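Counting bends is the wrong habit
Þröstur Bisgaard
29th September

Papers on drawing graphs with right-angled edges tend to end with a table, and the table tends to have one column that matters. It gives the largest number of bends on any single edge. A new method is published if it lowers that number by one for some class of graphs, and it is left in a drawer if it does not. I have written papers of this sort myself. I now think the column should be demoted, and I want to set out why.

The bend number became the standard measure for understandable reasons. It is a whole number, it does not depend on the scale of the drawing, and it lends itself to induction. One removes a vertex, draws the remainder, puts the vertex back and checks that the new edges stay within the limit. Area can be treated in the same way but with more effort. Total edge length is harder still, and few people attempt it except by experiment.

The trouble is that a limit on the worst edge says very little about the drawing as a whole. Suppose a planar graph has 530 vertices and two drawings on the grid. In the first, every edge has at most two bends, and nearly every edge uses both. In the second, one edge has three bends and most of the others have none. By the usual measure the first drawing is better. I have not met a reader who prefers it, and I have not met an engineer who would route it if given the choice.

It may be objected that this pair was chosen to make the point. It was, but the pattern is common. Inductive proofs spend the whole allowance at each step, as there is no reward for saving any of it. The drawings that come out of them are full of edges that turn twice where a straight line was available. A clean-up pass will remove many of these bends, and most people who implement such methods do write one. The pass then appears in a footnote, with no analysis, although it does most of the useful work.
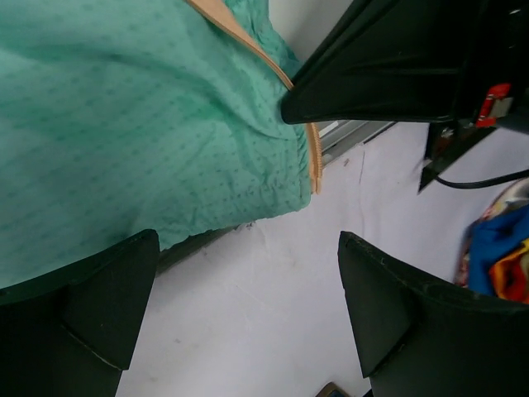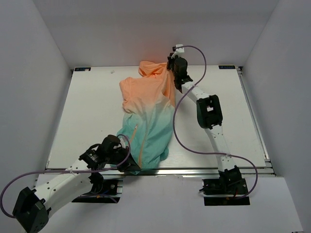 A second objection is more serious. Total bends can already be minimised by network flow when the embedding is fixed and the degree is at most four, so one might say the matter was settled long ago. It was settled for that case. With the embedding free, the general problem is hard. With higher degrees, one must first decide how a vertex is to be drawn, and the answer depends on whether it may be a box, and how large the box may grow. These choices are usually made in whatever way helps the bound on the worst edge. They could be made differently.

At the Tulomstead workshop in July I put this to a small group, using the Omano test set, from which I had taken 40 graphs. For 12 of them, allowing one extra bend on a single edge reduced the total in our drawings. I claim nothing general from this. The set is small, the graphs are sparse, and our solver was stopped early on the larger ones. It does suggest that the two measures pull against each other often enough to be worth reporting side by side.

The reply I heard most was that a total has no natural target. A worst-case result can be matched by a lower bound, the gap closes, and the question is finished. This is true, and I grant that a finished question is pleasant to have. But lower bounds on the total exist too. A triangle drawn with three point vertices on the grid needs a bend somewhere, and edge-disjoint triangles each need their own. Such arguments give weak constants at present - partly from lack of attention, I suspect.

My request to authors is modest. Keep the worst-case column. Add the total, as a function of the number of vertices, for the drawing the method produces before any clean-up, and again after it. If the second figure cannot be proved, measure it and say on which graphs. Referees for the Monholm proceedings could ask for this without changing a line of their guidelines.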